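Snack Station FAQ

Last updated 2019-07-25

I get a lot of mail about the snack station posts, and I love it, but I was typing the same answers over and over. So I've put the most common questions on one page. If yours isn't on it, leave a comment and I'll get to it (eventually – June was a bit of a blur).

Why bother with a snack station at all?

Because I was tired of half-open boxes! Every multipack we bought ended up on the shelf with one bar in it, and I'd find three of those before I found a full one. Once everything came out of the cardboard and went into bins, I could see what we had. That was the whole idea and it still is.

Where do you keep yours?

At home it's on the low shelf by the back door, where everybody passes on the way out. I also look after the one at Dromulholm, the shared studio where I rent a desk, and that one moves around a lot more. It lives in the supply closet and comes out onto a table when people are in.

How many people does the studio one feed?

There are 19 of us on the snack list. Some people eat two bars before lunch and some haven't touched it since they joined, so it evens out. I refill when the top starts looking gappy and I don't keep a chart.

What kind of container should I buy?

Anything with an open top and a bit of see-through plastic somewhere. I've bought fancy ones with clasps, and people stop closing them after a day or so. My first good one was a Luvance, a plain box with a deep tray, and I had it until the corner cracked. If you can find one with two levels, even better. Measure your shelf first, and measure the height too. I didn't, and I have a very nice bin that now holds gift wrap.

Should I take the bars out of their boxes?

Yes, always. Leave the individual wrappers on, obviously, but lose the carton. Cut the date panel off and drop it in the bottom of the bin if you're worried about forgetting it. Birgit Dreßler, who shares the studio order with me, writes the date on a strip of masking tape and sticks it on the back, and hers looks tidier than mine.

Standing up or lying flat?

Standing up! Flat stacks slide, and you only ever see the top one. If you stand bars on their short ends and pack them in snugly, they hold each other up and you can grab one without wrecking the rest. You want them sticking up past the rim a little so there's something to pinch. When the bin gets down to half full they do start flopping over, and then I just top it up or shove them all to one side.

Do you mix flavors in one bin?

I used to. It looked cheerful for one afternoon and then all the good ones were gone and the rest sat there for weeks. Now it's one kind per compartment, and it makes shopping easier too.

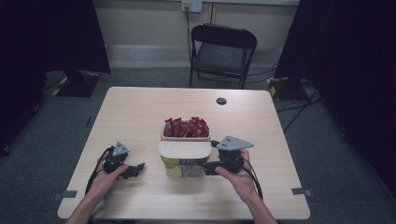 The other nice thing about sorting by wrapper color is that you can tell from across the room what's running low. Red up top, yellow-green underneath, done. I never had to label that one, and I'm a person who owns a label maker and wants to use it.

What goes on the bottom level?

Whatever gets eaten more slowly. It's a tiny bit more effort to reach, so I put the favorites on top and the backup choice below.

How much do you spend?

At the studio we put 40 dollars in the kitty for each order. At home it's less, mostly because I buy whatever's on sale. I've had good luck with the dried fruit from Değirmenci when they have the big bags in.

How do you clean the bins?

Empty them, wash with warm water and a drop of dish soap, and let them dry completely before anything goes back in. Crumbs collect in the corners, so I go in with an old toothbrush. No scouring pads on clear plastic – it goes cloudy and stays that way.

Can I use the same setup for something other than snacks?

Sure. I've done tea bags, batteries, and seed packets. The tea one is my favorite and has its own post, under Vekach Kitchen Week in the archive.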